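Dalia Laur fixes office desktops, the kind that come in by the pallet when a company moves to new ones. Her shop took in 341 of them last year, and 273 went out again working. We talked in July, in the front room, about what she looks at once the side panel is off.

"I lay them flat," she said. "You can see the whole board and your hands aren't fighting gravity."
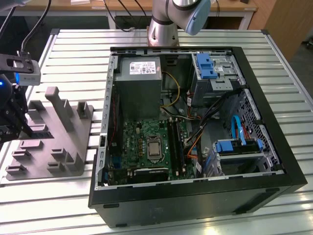

An open tower on the worktable, with the power supply at upper left.

Laur starts with the label on the power supply, then checks the cables. Old towers tend to have long bundles that get pushed wherever they fit. She moves them clear of the board before touching the memory.

"People go for the processor first," she said. "I leave it alone unless I have a reason. Memory is where I start – it's quick and it's cheap."

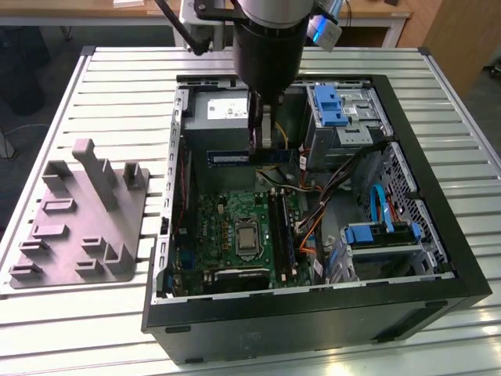 Memory

A stick goes in one way only. There is a notch in the bottom edge, and it has to line up with the key in the slot. Laur has seen sticks forced in backward and slots cracked as a result. "Open the clips, match the notch, press both ends," she said. "If it isn't going in, take it out and look again."

She tests with one stick, then adds the second.
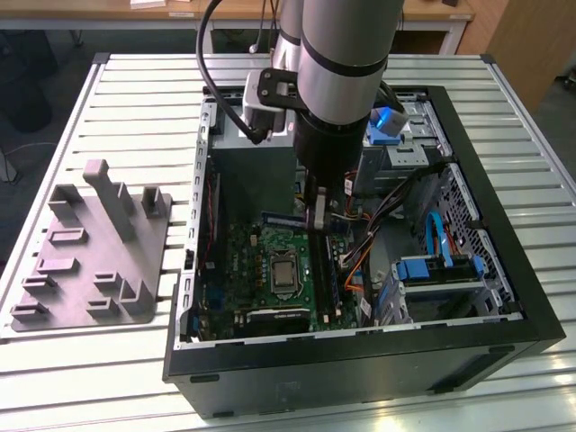 Aušra Koppel disagrees on that point and would put both in at once, pulling one only if the machine fails to start. With 25 towers waiting, she said, the extra restart on each one adds up.

Laur has heard this before. "It's her way and it works for her," she said. "I like to know which stick is bad before I close the case."

Drives come next. She likes cases with plastic latches – no screws to lose – though the older ones can get brittle.

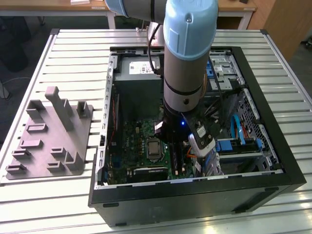 She also keeps a box of spare rails and latches from machines that couldn't be saved. The count was 500 when she last sorted it. "I throw out the cracked ones," she said. "The rest get used, sooner or later."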